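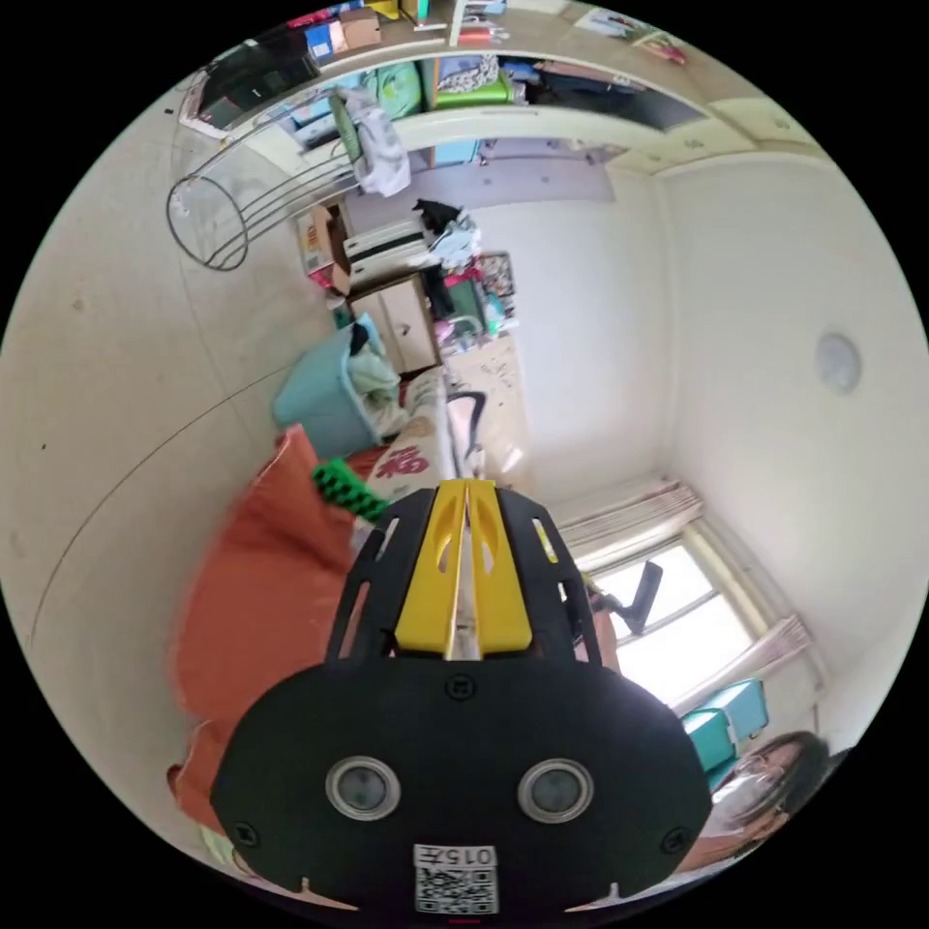

Urnstead Home Handling Study: frequently asked questions

Last updated 6/2/18

What is the study about?

We want to know whether a robot arm can learn to tidy a room from recordings made by people using a hand-held gripper. The person does the job with the gripper, a camera on the tool records it, and the recording is used to train the arm. No robot is needed in the home while the recording is made.

Where are the recordings made?

In lived-in bedrooms at homes in Sedville. We ask people to leave the room as it is. Laundry, bedding, boxes and bags all stay where they are. An earlier set was made in a mock bedroom at our own building, and the arm trained on it did badly as soon as it met a real one.

How many recordings are there?

The current set has 1847 recordings. One recording is one attempt at one task, from the moment the gripper leaves its rest position to the moment it is put back. Failed attempts are kept and marked as failed.

Which tasks are covered?

There are 3: picking up clothing and putting it in a basket, moving a small hard object off a bed, and pulling a blanket straight. The blanket task gave us the most trouble and is still the weakest part of the work.

What does the gripper look like?

It has a black housing with two round lenses side by side, a yellow centre piece and a slotted black arm on either side. Each gripper carries a label with a number and a QR code. The number goes into the record for every session, so that if a tool is found to be out of adjustment we can find every recording made with it.

Why does the room look tilted in some of the pictures?

The camera is fixed to the tool, so when the hand turns, the picture turns with it. We do not rotate the pictures before training. We tried it, and the arm became worse at judging how far to turn its wrist. The angle of the room turned out to be useful information.

Do the people using the gripper need training?

They get a short practice session, which is not recorded. Most people move too fast at first. We ask them to go at the speed they would use to carry a full cup. People who have worked with robots before did no better than people who had not.

Can people be seen in the recordings?

Sometimes. A bedroom is small and the lenses take in a lot of it. Everyone who may be seen signs a consent form before the session starts. Faces are blurred in the copy we share with other groups. The unblurred copy stays at Urnstead and is used only for checking.

What is Kaltano?

Kaltano is the name of the learning method. It takes the camera pictures and the opening of the gripper, and gives out the next short stretch of movement. It is not given a map of the room or a list of the objects in it. When the movement is finished it looks again and plans the next stretch.

What is Zepeda?

Zepeda is the older method we compare against. It finds the object first, works out a grip, and then moves without looking again until the grip is closed. It is a fair comparison for hard objects. For cloth it has a known weakness, as cloth can shift when it is touched and the plan is then out of date.

What did you find?

On clothing, Kaltano did clearly better than Zepeda in bedrooms neither of them had been trained on. On small hard objects there was little between them. On blankets both were poor. Kaltano usually took hold of the edge but often let go too early, and Zepeda often closed on nothing.

The number of different rooms mattered more than the number of recordings. When we took out half the rooms and made up the difference with extra recordings from the rest, results in new rooms fell. When we took out half the recordings but kept all the rooms, they fell by much less.

How was the arm tested?

Each method was given the same tasks in 5 bedrooms that had not been used for recording. The starting position of each item was marked on a sheet and put back between attempts. The person scoring the attempt watched a video afterwards and was not told which method had been running.

What counts as a success?

For clothing, the item must be wholly inside the basket or resting on other clothing in it. A sleeve hanging over the rim is allowed. For a hard object, it must be off the bed and set down, not dropped. For a blanket, the top edge must lie within a hand's width of the line marked on the sheet.

Does daylight make a difference?

Yes. A bright window in view makes the rest of the picture darker, and this caused a good share of the missed grips. We now ask for recordings both with the curtains open and with them drawn. Results near windows have improved since we did this, but we have not yet measured it properly.

What does the method still get wrong?

Black clothing on a dark surface is often missed. Thin things such as cables are sometimes taken hold of by mistake along with the item. The arm also has no sense of when to stop, and will go on looking for clothing after the last piece has been put away. For now a person presses a button to end the run.

Can I use the recordings?

Research groups can apply for the shared copy. The next release is planned for October and will include the marked failures. You will need to say what you want it for and agree not to try to identify any home or person.

Can my home take part?

If you live in Sedville, yes. A session takes around 2 hours and needs one bedroom. Please do not tidy up first. We ask you to put away medicines, letters and anything else you would not want recorded. The sign-up form is on the study's contact page.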